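Home | Forums | New Posts | Search | Register | Log In

Starkia Boards > Manipulation > Data & Training

Thread: Is anyone getting real value out of big bin picking sets?

torquewrench_ed
12/12/21
We've been at this since March. One arm, one bin, a box of junk to fill it with. The pitch from Javside was that if we logged enough grasp attempts the policy would sort itself out and we could stop hand-tuning. We are now at 4000 attempts and I'm not seeing it. Success went up nicely for the first stretch, then flattened, and the last big batch moved it so little I'd call it noise.

Before I go to my boss and ask for more arm time, I'd like to hear from people who have been past this point. Does it start climbing again? Or does everyone just quietly stop plotting the curve?

mudlark
It flattened for us too. We blamed the network for months and swapped it twice. Same curve both times, give or take. What moved it was changing what went in the bin.

pelican_brief_case
What's your reset procedure? If a person reaches in and tidies the objects between attempts you're collecting a set of tidy bins. Seen it over and over. People don't even notice they're doing it, they stand the boxes up against the wall because it looks nice.

torquewrench_ed
Arm drops the object back in from a random spot. Person only steps in if something leaves the bin or gets wedged. We swap the objects every 200 attempts.

pelican_brief_case
Swap all of them, or some of them?

torquewrench_ed
Some. There's a shelf. Whoever is on shift picks.

pelican_brief_case
So a person's taste in objects is baked into the whole set. And I bet the awkward ones stay on the shelf.

gantry_goblin
I'm going to disagree with the mood in here. We ran the Flolari set plus our own and it kept improving well past 4000. Slow, yes. But people expect this stuff to jump and it creeps. If you stop at the first flat spot you never find out.

mudlark
Improving on what, though? Held-out objects or held-out attempts with the same objects? Big difference and the Flolari writeup is slippery about it.

gantry_goblin
Held-out attempts mostly. We had 6 objects it had never seen and it got better on those as well.

mudlark
Six objects is an anecdote.

gantry_goblin
Six objects is more than most people in this forum bother with. What's your number?

mudlark
17, and none of them boxes. It did badly and I said so in my thread at the time. I'm not claiming mine is a great test. I'm saying don't tell a guy to book more arm time on the strength of six.

quietservo
Ed, how do you label success? Gripper width after close, or something with eyes?

torquewrench_ed
Gripper width, then a check on the camera image after the lift. The two disagree more than I'd like. Soft stuff is the worst. You can have hold of a corner of cloth and the width reading says you've got nothing.

quietservo
Then some of your failures aren't failures and you're teaching it to avoid cloth. I'd go through the disagreements by hand before collecting one more grasp. Boring job but you'll learn more from it than from another month of running.

torquewrench_ed
Fair. I've been putting that off. I did start looking through stills last week for a different reason, to see how crowded the bin was, and I'm less sure of the whole thing than when I began. I had it in my head that we were doing clutter. What I mostly find is a handful of things with plenty of floor between them.
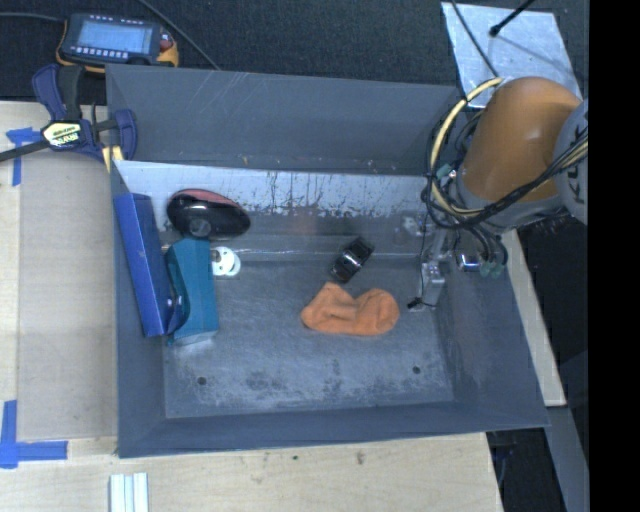
Two long boxes by the left wall, a toy car, a bit of orange cloth, a couple of rounded things up at the back. I wouldn't call that clutter. The arm can come straight down on half of it without touching a neighbor, and then we pat ourselves on the back for the score. The boxes together are a decent case, and the car with the cloth right up against it is the sort of thing I wish we had far more of.

pelican_brief_case
Yeah, that's sparse. Also look at your floor. It's worn and blotchy. If the policy has only ever seen that one bin I'd want to know what happens with a clean one. Ours picked up on marks in the paint and went for them.

gantry_goblin
Oh come on. With depth input the marks don't matter.

pelican_brief_case
Shiny metal and depth cameras? Go look at your raw depth sometime and tell me it doesn't matter. I don't know which sensor Ed has. I'm saying swap the bin and test, it takes an afternoon.

gantry_goblin
Swapping the bin is fine, no argument. I still think he should keep collecting while he does the rest. Arm time you don't use is gone.

torquewrench_ed
Keep collecting what, though? More of the same floor space? Each batch costs me a person for the day.

quietservo
Abugri put out a small script that scores how close objects are to each other from a depth image. Crude, and it gets confused by flat things. But it'd let you sort what you've got into crowded and not crowded, and plot the two separately. I'd bet your curve is flat because the easy half is maxed out and the hard half is tiny.

mudlark
That I'd buy. I'd want to see the plot before believing it.

torquewrench_ed
OK. Plan is: go through the label disagreements by hand, run the Abugri thing on everything, try a different bin. No new batches until that's done. If the hard half turns out to be big and also flat I'm coming back here to be rude about Javside.

gantry_goblin
Post the plot either way. Even if I'm right.

mudlark
Especially then. And list the objects this time.

Contact the moderators | Terms | Copyright Starkia Boards | Back to top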